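How to Tape an Ankle Before Practice

Start with clean, dry skin and the foot held at a right angle. Put on pre-wrap from midfoot to a few inches above the ankle bone. Add two anchor strips at the top, then three stirrups running under the heel. Finish with a figure eight – snug, never tight. 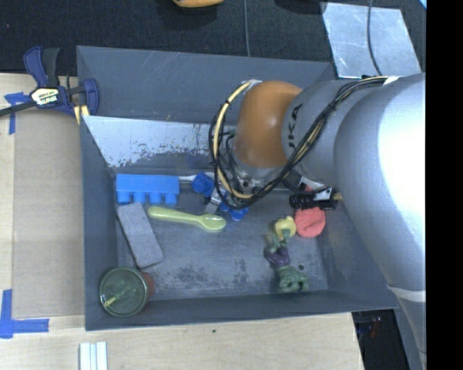

Tape comes off right after practice, within 30 minutes. Cut along the inside with blunt scissors and peel slowly. Keep the rolls and scissors together in one large bin, a plain gray one is fine.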